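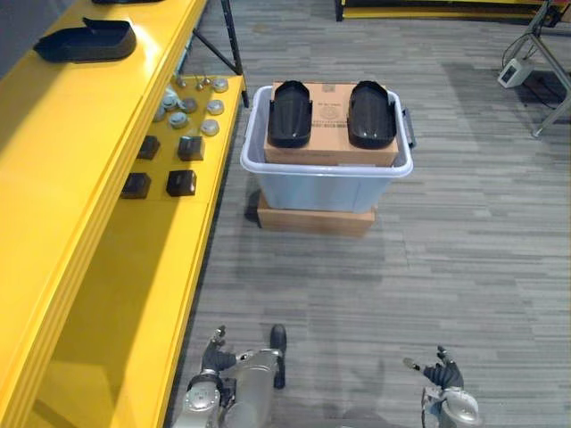
Small parts set out on yellow tiered shelving, with trays and a carton in a storage bin alongside.

Parts store at Trondudau reopens after reorganisation

Wed 14 September

The parts store at the Trondudau site has reopened to all departments following a reorganisation of its shelving and storage. The work began in May and was carried out in stages so that urgent requests could still be met from the temporary counter in the Hladun building.

The store now holds 1,624 separate lines of fittings, fixings and spares, of which 823 have been given a new shelf position. Frequently requested items, including small metal caps, pins and mounting blocks, are kept on the open tiers nearest the entrance. Black plastic trays are available for staff collecting mixed orders and should be returned to the store by the end of the working day.

Cartons awaiting inspection are placed in plastic bins at floor level. Departments are asked not to remove any carton from a bin until its contents have been entered in the stock register. Goods supplied by Stastex will continue to be checked by the receiving desk before they are released.

Aileen Ignacio, Head of Site Services, said that the previous arrangement had grown up over many years and no longer matched the way in which departments ordered their parts.

"Staff were making several journeys to different rooms to complete a single order," she said. "The new layout brings the smaller items together and gives each one a fixed place. We are grateful to colleagues for their patience over the summer."

A total of 245 lines for which no request had been received in recent years have been withdrawn from the shelves. They have been moved to the reserve room at Treltus, where they may still be ordered in writing. Delivery from Treltus may take up to 2 working days.

Iñaki Sotomayor, Stores Manager, has issued a revised shelf list, and printed copies may be collected from the counter. Existing order forms remain valid, although the old shelf numbers should no longer be used. Any form bearing an old number will be returned to the department concerned for correction.

The temporary counter in the Hladun building has now closed. Orders left uncollected there have been transferred to the main store and will be held under the name of the requesting department.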